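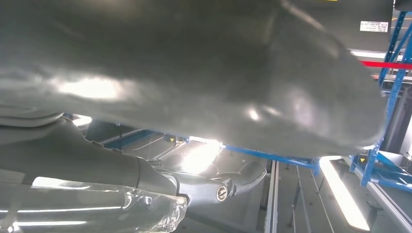 One member of the Flornton workshop objected at the planning stage that an arm assembled on evenings and weekends could never be trusted to repeat a movement, and that the group would do better to buy a finished unit and spend its time on the tasks. The objection was recorded in the project notes and has shaped the way the work is reported in this section. The Lobo build was judged first on whether it could be put together, taken apart and put together again by different people with the same result, and only then on what it could do.

2. Assembly and cable routing

2.1 Working conditions

The workshop is shared with other users. Benches are booked in sessions, and the build group could not assume that a part left in position at the end of one session would be in the same position at the start of the next. Every stage of assembly was therefore planned so that it could be finished, checked and written up within a single booking. Where this was not possible, the stage was split, and the halfway state was described in the build log in enough detail for a different pair of members to carry on.

Work on the mechanical parts began in May and took up 16 sessions. A further 10 sessions were given to wiring and to the first powered movements. These totals do not include time spent waiting for replacement parts, which was considerable in the case of the Varden joint kit.

2.2 Joints and fasteners

The order of assembly given in the Varden instructions was followed for the first arm and changed for the second. In the printed order, the elbow is closed before the wrist cable is drawn through. Members found that this left too little room to guide the connector past the bend, and on the first arm the elbow had to be opened again. For the second arm the cable was drawn through first and held slack until the housing had been closed over it. The revised order is the one recommended to other groups.

Screws were tightened by hand in two passes. The first pass brought each joint together without load. The second was carried out with the segment supported on the bench, so that its weight did not pull the joint to one side - a fault that had been noted on an early trial of the shoulder. A joint was accepted when it could be moved through its full range by hand without a change in resistance that the member could feel. This is a rough test, and two members did not always agree. In cases of doubt the joint was opened and the seating of the bearing was checked.

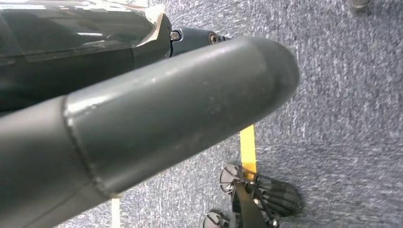
Figure 1. Arm or finger segment with a narrow seam in the foreground; to its right, a bolt in a metallic ring on the linkage behind.

2.3 Condition of outer surfaces

Surface marks were entered in the log but were not treated as faults unless they lay across a seam or next to a fastener. Early entries used words such as "worn" and "scuffed" without saying where, and were of little use when the parts were looked at again. From the wiring stage onward, each entry named the segment, the side and the nearest joint. Members were asked not to polish or sand any housing before the entry had been made.

2.4 First powered movements

The arms were driven through the Zoden control software at reduced speed. Each arm was taken through a short set of reaches, repeated 20 times, with a member standing at the stop switch throughout. No load was carried. The set was then repeated after the wrist had been removed and refitted by a member who had not taken part in the original assembly.

The first arm completed both sets. The second arm halted during the set that followed refitting, and the cause was traced to a connector that had not been pushed fully home. The set was started again from the beginning and completed. The group takes this as partial support for the objection reported above: the parts could be assembled to a repeatable standard, but the checks written for the wiring were weaker than those written for the joints. A revised wiring check, in which each connector is pulled lightly before the housing is closed, was added to the log on August 23, 2025 and was used for all later work on the build.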